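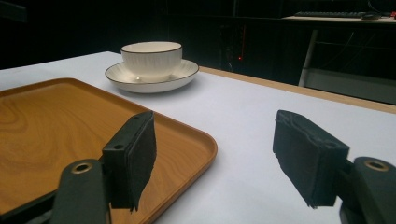
drurnis_7
Does anyone else clear the table with a tray, or do you carry cups one at a time? I bought a big wood-grain one in July and love it, but the white fluted cup and saucer always end up on the table just past the rim – I don't trust them on it!

Kumsa143
One at a time, always. Trays slide.

vareo_fan
Disagree. Put a damp dish towel down first and nothing moves. I've done 2 flights of stairs that way.

Kumsa143
And then you have a wet saucer. No thanks.

drurnis_7
Ha, a wet saucer I can live with. Do you stack the cups?

vareo_fan
Never the ones with a painted rim. Saucers yes, cups no. Heavy stuff in the middle.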